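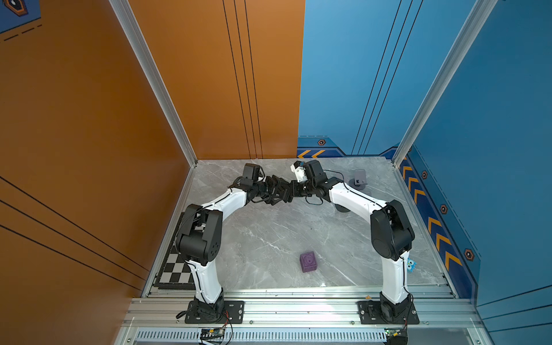

Imani Baptiste escreveu-nos a perguntar para que serve uma regra de distância mínima entre dois braços se a tarefa os obriga a encontrarem-se a meio da bancada. É a melhor objeção que recebemos à versão 2 do guia de boas práticas da Turkwood, e o guia não lhe responde.

O texto saiu a 14 de maio e tem 400 recomendações. Li-as todas, o que me levou mais tempo do que gostaria de confessar. A secção das células com dois braços pede que se mantenha "uma separação adequada entre garras em todas as fases do ciclo". Adequada a quê, fica por dizer. Com os dois braços aparafusados à mesma calha e as garras quase a tocar-se ao fundo, longe do único cubo pousado no chão, a frase tanto serve para aprovar como para reprovar. Depende de quem preenche a ficha e da pressa que tem.

Tatsuya Honda, que assina a secção, defende que uma distância fixa em milímetros seria inútil, porque a manipulação a dois braços implica proximidade. Tem razão nisso. Mas então escreva-se outra coisa: velocidade máxima quando os volumes de trabalho se cruzam, limite de binário, qual dos braços cede passagem. São grandezas que se medem. "Adequada" mede-se com o dedo no ar.

Passa-se o mesmo com os cabos. A recomendação 367 manda "acautelar" os cabos que acompanham os elos. Quem já trabalhou com cabos em laço à volta do punho sabe que o problema aparece nas posições extremas, quando o laço estica ou prende na garra vizinha. Bastava exigir que se percorresse o curso completo de cada junta, devagar, um braço de cada vez e depois os dois juntos, com registo do resultado. Ignacio Villanueva propôs isto por escrito durante a consulta. Ficou de fora, sem resposta que se conheça.

Dou o devido crédito à parte da calibração, que é curta e presta. Manda repetir o procedimento sempre que se desaperte uma base, guardar os valores anteriores e parar se a diferença exceder a tolerância declarada. Uma pessoa lê e sabe o que fazer. Desconfio que foi escrita por alguém com uma chave sextavada na mão.

O resto tem ar de ter sido pensado para auditorias. A Ingvarsson já anuncia formação para "conformidade com o guia", embora o guia seja voluntário e não preveja conformidade nenhuma. Convém ler as letras pequenas antes de pagar.

A revisão está prometida para setembro. Os comentários seguem para Jacqueline Roussel, na redação, que os junta e envia. Peçam números, e digam em que célula os mediram.

Boletim > Automação > Normas e boas práticas > Opinião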